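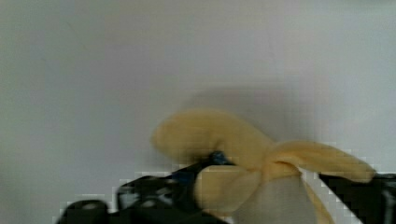
Is this the whole of my gran's recipe box?
Nearly. There are 227 recipes in the main file, and a small pile of cards I still can't read well enough to type up (gravy stains, mostly).

Jisura Recipes, read me first

Hello! I'm Olga Benítez and I've been typing up the cards my gran kept in a biscuit tin. The newest ones are from 1995, when she moved in with my aunt and took over her kitchen as well. I called the collection Jisura after the street she lived on.

What's in the folder

recipes.csv has one row per card, with title, ingredients, method, oven and notes
oddments.txt has the scraps, shopping lists and one very cross letter to a butcher
changes.txt is where I own up to my typing mistakes
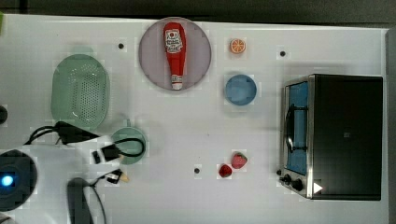 The oven column is the one that causes trouble. Gran wrote "hot", "quite hot" or "as for scones", and I've left her words alone. Where she did give a number it's in Fahrenheit, so 400 means a hot oven and please don't set yours to that in Celsius! Spoons are worse. Her tablespoon was an old serving spoon, bigger than any I own, so go easy on the salt the first time you try anything.

Spellings are hers too. If you search for "omelette" you'll miss a couple, so try "omlet" as well.

Version 2 came out on 21 Feb 2018. It splits the puddings from the cakes, which started a family row about where bread pudding belongs (it's under puddings, I'm not moving it). Ivana Barrientos checked all the jam recipes against the cards and found I'd typed "lemon" for "melon" in the Troncoso marmalade. Sorry to anyone who made it.

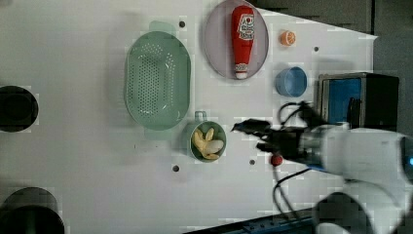
I'd like to get the last of the stained cards in by June. If you can read old handwriting, or you've got a card of Gran's stuck in a book somewhere, send me a copy and I'll add it with your name in the notes column.

Using it

Cook from it, copy it, print it out for your mum. If you put any of it in a book, please mention Gran and send me a copy.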